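Bench notebook, gripper trials, June
Started 9:40, stopped for lunch when the compressor next door got too loud to think.

Well, we finally got round to it. The Lesteo fingers have been sitting in their bag for most of the spring while the Koppel set did all the work, and I wanted to give both a fair go on the processor job before we spend any more (the full Lesteo kit is 3950, and I would like to be sure!). Same arm, same Steltell controller, same Dell workstation lying open on the bench, same program apart from the finger offsets. The processor starts out in the pocket at the left of the gray tray and has to end up in the socket, and that short trip over the metal frame is where I expect most of the bother to come from.

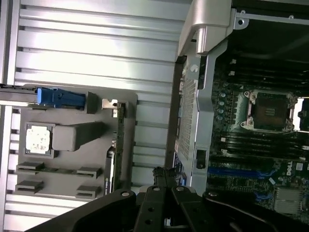 Wrist camera. Processor in its pocket on the tray, paste still on top, socket empty.

I set the grip force at 50 percent for both sets and left it there, tempting as it was to fiddle. The Koppel fingers feel kinder on the edges of the part, and I have grown fond of them over the months, but they are wide and I have to come in steeply to keep them clear of the pocket wall. The Lesteo ones want a slower approach — I dropped the speed to 60 on the last stretch and they settled down nicely. Wrist camera exposure needs another look too. The ribbed aluminum panel throws so much light back that the upper part goes nearly white, and the auto setting then drags the green board down darker than I like when I am trying to find the socket corners.
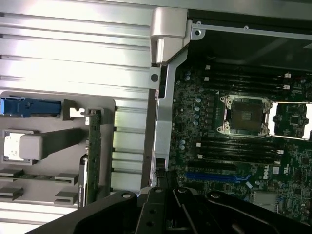

Grikiseo wrote back on the shared page that we should lock the exposure on the socket and let the panel burn out, and that comparing fingers before doing so is a waste of a good morning. Fair enough, though I did enjoy the morning. I will lock it at 252 on the Steltell scale, redo the Koppel offsets from scratch, and run both sets again after the cable at joint five has been tied back properly.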